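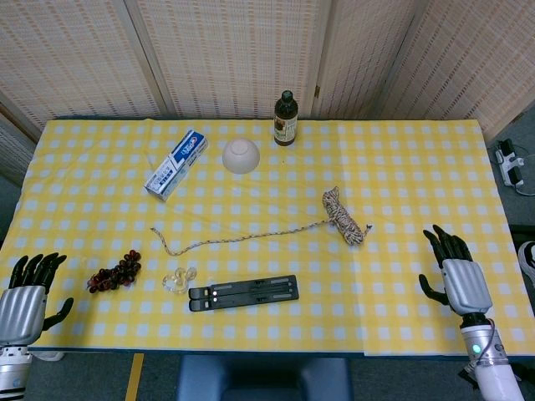
Members of the Tevia shared workshop in Vasititz have finished the first working version of Bindari, a two-armed robot built on site for practising with ordinary household objects. The build was led by Hye-jin Min and Seo-ah Koo, who have both been members since the workshop opened its electronics room. Bindari works at a table laid with a yellow-and-white checked cloth, and its current set of objects includes a toothpaste box, a small round bowl, a bunch of dark red grapes, a brown glass bottle with a black cap, a folded laptop stand and a length of braided rope. Each of its two hands has four black fingers and a thumb, mounted on a white forearm.

The robot will be shown to the public for the first time at the workshop's open day in June. Entry is free and there is no need to book.

Work on Bindari began as an evening project. Min had been repairing small motors at home and wanted a larger bench, and Koo was already using the workshop to write control software for a plotter. The two agreed to share a bench and a parts budget, and other members joined in as the arms took shape.

The project cost 3,654 euros. Of that, 2,259 euros went on the hands, motors and power supplies. The rest was spent on cable, fixings, control boards, and replacements for parts damaged during testing. The workshop did not charge for bench time. The money came from the two builders and from a small grant paid by Hong, a local hardware supplier, which also let the team return unused stock.

"We set the budget before we chose the parts, and that decided a lot of things for us," said Hye-jin Min. "There were better motors we would have liked. We wrote them down on a list and bought the ones we could pay for."

Bindari is operated by one person at a time. The operator moves their own arms and hands, and the robot follows. The movements are stored on a computer in the workshop so they can be played back or used later to teach the robot to carry out a task without an operator. The team has stored 1,000 runs so far. Most are short and deal with a single object, such as picking up a box and putting it down somewhere else on the table.

The choice of objects has changed several times. Early sessions used wooden blocks cut from offcuts, which were easy to grip and gave few problems. The team then moved on to items from members' kitchens and desks, with the aim of covering hard, soft, flat, round and flexible things. Rope has proved the hardest so far, as it takes a different shape every time it is put down. Of the 176 rope runs attempted, the team kept fewer than half.

"With a box you know where the corners are going to be once you have hold of it," said Seo-ah Koo. "With a rope you get hold of one part and the rest does what it likes. We changed the finger settings so many times that I started keeping a paper notebook by the keyboard."

Fruit is also still difficult. The fingers close with enough force to split a grape if the setting for the bottle is left on by mistake, so operators now read the settings aloud before starting. Clear plastic is another weak point, as the software that finds objects on the table often misses it against a patterned cloth. The builders plan to keep the patterned cloth in use, as they want the robot to cope with the sort of table found in a normal home.

The team will carry on with the present arms until the end of the summer. Planned changes include a softer covering for the fingertips, tidier cable runs along the forearms and a quicker way of stopping both arms at once. There is already a stop button within reach of the operator, and a second person is present at all sessions.

Drawings, a parts list with prices and the control software will be placed on the workshop's website free of charge after the open day. The parts list will include the items that were bought and then not used, with a note on what went wrong in each case. Other workshops are welcome to copy or alter the design.

Visitors to the open day will be able to watch Bindari at work and speak to both builders. Those aged 16 and over may try the controls under supervision. The workshop's wood, metal and sewing areas will be open as usual.

Regular Bindari sessions take place on Sunday afternoons from two o'clock. Tevia members may attend without notice. Non-members who would like to help with the software or bring a suitable object for testing should leave their name at the front desk beforehand.

About Tevia

Tevia is a members' workshop in Vasititz with shared tools and benches for wood, metal, textiles and electronics. It is run by its members and paid for by monthly fees.

Press enquiries: Seo-ah Koo, Bindari project, Tevia workshop, Vasititz. Interviews and visits to the build can be arranged on request.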